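Pania: end-of-term report
Chun-yin Wei and Fung-ping Kwan

4. What went wrong

By August our arm, Pania, could find a memory slot latch on an old desktop machine and press it open. The brief also asked it to stop pressing, and this part took us longer.

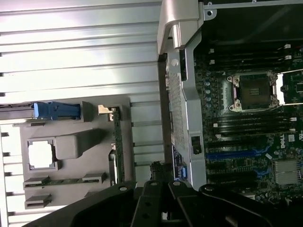
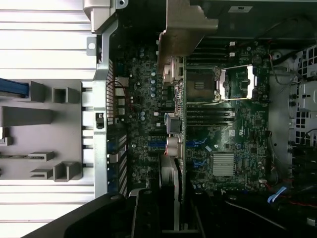
The fault turned up on a Friday, on run 47. Pania reached the latch, pushed, and carried on pushing for nearly 3 seconds with the force limit apparently on holiday. The board flexed, Chun-yin hit the stop button, and Fung-ping said a word we have left out of this report.

We blamed the Skostell force sensor first – wrongly, and at some length. The log held 184 readings from that press, all of them identical. The sensor had been fine. Our own code read it once at the start of each move and then trusted that number for ever, like a man checking the weather in spring.

The fix was two lines. We also added a watchdog that halts the arm if a reading hasn't changed in 2 control cycles, and moved the stop button to where a person can reach it without climbing over the Kollár power supply.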